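Slide 1: Overwatering, and other forms of love

Thank them for the room. Mention that the Wastness plant swap starts right after, so I will be watching the clock too.

Ask who has killed an orchid. Wait. Ask who has killed more than one. Put my own hand up and keep it up.

Slide 2: What went wrong in my house

I bought two moth orchids from Clakus in May and watered them every morning, with coffee in the other hand. The roots went brown by summer. I read this as thirst and watered more.

Pause for groans from the back row.

Slide 3: Roots

Plump and green or silver is fine. Brown and mushy is gone. Cut it off, and don't hold a service. Old bark breaks down and stays soggy, so repot every couple of years even if the plant looks smug.

Pass around the jar of dead roots. Get the jar back this time.

Slide 4: The Keogh method

This is what my local club, Keogh, calls soaking the pot in a bucket and then leaving it alone. Hard part is the second half. 60 minutes draining in the sink, then back to the windowsill. Never let it stand in a saucer of water.

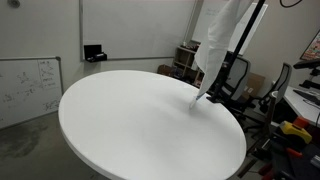 Repotting day needs a bigger surface than you think. Mine used to happen on a corner of the kitchen counter, next to the toast, and I was picking bark out of the butter dish for a week. Clear everything off first. A big round white table with a bare top like this one would suit me fine, mostly for finding the mealybugs that drop off. Spread newspaper if you're married.

Slide 5: Feeding

Weak fertilizer, and skip it now and then. The Zordale bottle under my sink is older than my car and still half full – make of that what you will.

If running late, drop this slide and go straight to questions. Someone will ask about ice cubes.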